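Clarkow League: Report on a Mobile Goalkeeper Game
Student project, second semester, final report

1. What we set out to make

Clarkow League is a phone game in which the player controls only the goalkeeper. Shots come in from five zones, and the player swipes to dive, punch or catch. We wanted matches short enough to finish while waiting for a bus, so each one has ten shots and no halftime.

The first build had one stadium, Prudmont. It used the same keeper for both sides, and the ball passed through the near post if it was hit hard enough. We fixed the post in March. The second stadium, Barbosa, has a lower camera and wet grass that makes the ball skid.

2. Test play

We put the second build on 2 phones and left it out during open lab hours in April. The game logged 398 matches and 3396 shots on target. Players quit before the last shot in 118 matches, most of them in Barbosa.

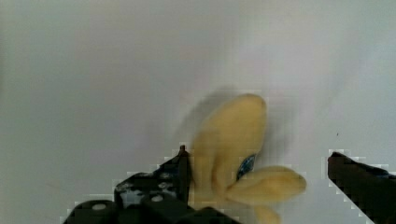
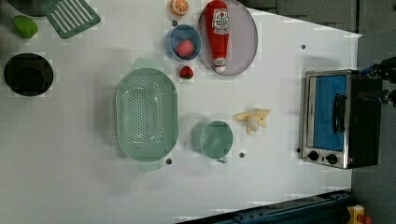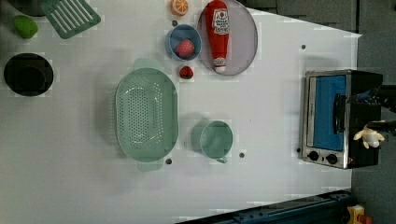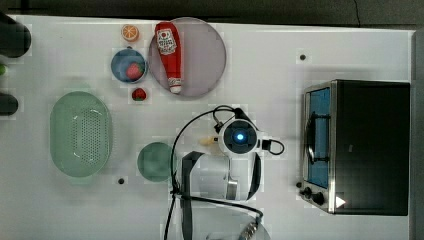

Toy food; the last three pictures show the white tabletop from directly above.

The log showed that low shots to the left were saved far less often than low shots to the right. At first we blamed the swipe detection. The real cause was the dive animation, which started four frames late on the left side -- a leftover from mirroring the keeper model. After the fix the two sides came out nearly even.

3. Leagues and rewards

Players can form a league of up to eight people. A win gives three points and a draw gives one. Ties are settled by saves, then by clean sheets. We tried a daily bonus for logging in and took it out again, as testers collected it and closed the game.

New gloves are unlocked by winning the Bratmont Cup, a knockout with four rounds. The gloves change the reach of a dive by a small amount. We kept the effect low so that a new player still has a chance against someone who has played for a month.

4. Open problems

The penalty shootout still freezes if a call comes in during the run-up. Sound is missing in Barbosa. League tables refresh only when the game is restarted -- this is listed in the bug file with the steps to repeat it.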